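# Viltudeck suture set

Friday, October 17, 2025 - by the Rebelo team
Filed under: Data cards / Wound closure
8 comments - 60 shares

Viltudeck is a collection of 2000 stills about closing an incision with stitches. Please read the labels file first - the names of the classes were changed in March.
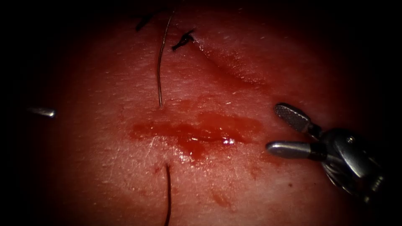 Sample still: open incision with blood, tied knots near the top.

Each still has labels for thread, knot and wound edge. Blood over the edge is labeled as its own class. Where the thread goes under the tissue, the label stops and begins again on the other side.

We keep 40 stills apart for testing. Corrections are welcome on the Plimley page.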